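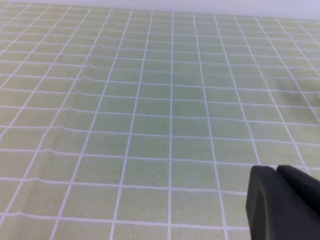
Gripper with the fingers together over the gridded bench mat.

Bench automation at Valtness: staff questions

Collected by Snežana Vasić, laboratory operations. Applies to the glassware bench in the Väisänen building. The question list was last extended in September.

Which tasks are moving to the arm?

Racking of clean test tubes only. Washing, inspection for chips and labeling stay with technicians. The racking task was chosen after a workload review, which logged 3821 tubes racked by hand in a single month.

Does the arm replace a position?

No position is removed under the current plan. Racking hours are reassigned to inspection and to sample intake, where the backlog is longest. Changes to an individual job description go through the usual review with your supervisor.

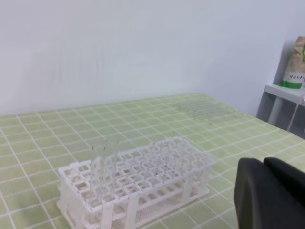 Tube pickup is the step that generates the most questions from the evening shift. The arm works from tubes laid on the mat and places them upright in the rack. Clear glass is hard to see against pale green: the tubes lying toward the wall barely stand out from the mat, while one standing in the white rack is easier to make out. If you lay out tubes for the arm, keep them parallel and do not stack them. Missed picks are logged automatically and are not counted against the operator.

Who is responsible when a tube breaks?

The shift lead records it, as before. Press stop, wait for the arm to come to rest, then clear the glass with the brush and pan. Do not reach past the gripper while the controller shows a green status. 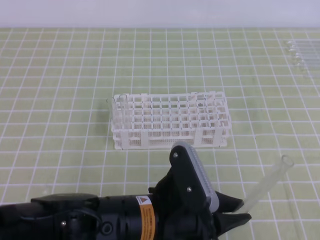

Training is required before anyone works within reach of the arm. The course takes 20 minutes at the bench, followed by a supervised run in the Skavis scheduling software. Part of it covers the markings on the equipment, including the orange warning label on the body of the arm, beside the gripper. The print on it is small – the full text is in the binder. Jarmo Lappalainen signs off the training record, and 137 employees have completed it.

Can I still rack tubes by hand?

Yes. Hand racking remains the standard method for urgent requests and for any order the arm has paused on. Set the bench to manual in Skavis first.

Does the system record staff?

The cameras are used for locating glassware. Prunetex, our integrator, keeps fault images for 264 hours, after which they are deleted. Images are not used for attendance or performance review.

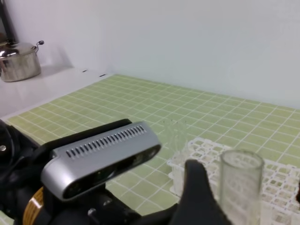 Wrist camera and gripper finger at the rack, with tubes standing toward its left end.

When is the arm out of service?

Sunday, from 6 a.m. until the maintenance check is signed. Use manual mode during that time.

Where do I send a question that is not listed?

To laboratory operations, with the bench number and the shift.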